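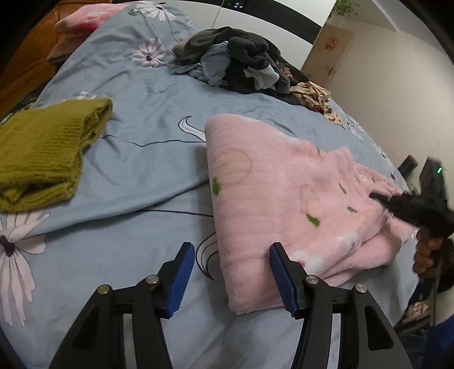
## Holton bedroom textiles: data card

Reading time: 2 min

### Contents

Folding and sorting of household textiles on a made bed. The set holds 100 sessions, each covering one mixed pile.

### Items

- Blankets: fleece, printed, folded to a thick stack
- Knitwear: ribbed sweaters, folded flat
- Mixed clothing: left crumpled until sorted
- Bed cover: light blue duvet with a daisy print, not folded

### Folding rules

Blankets are halved lengthways, then across, until the stack is no wider than a wardrobe shelf (around 31 cm). Knitwear is never hung. A garment that cannot be identified goes back on the heap.

### Known gaps

Socks and fitted sheets are missing. Session 8 has no end label. Fleece and wool share one class in version 2; Usov splits them.

### Contact

Mavis Kasprzak, Holton maintainers.

We use cookies to remember your settings. Accept | Manage

**Comments (2)**

**Faraji Laizer:** Does the width rule apply to throws? Mine come out wider than the shelf.

**M. Kasprzak:** Yes, fold once more. I will add throws to the items list in May.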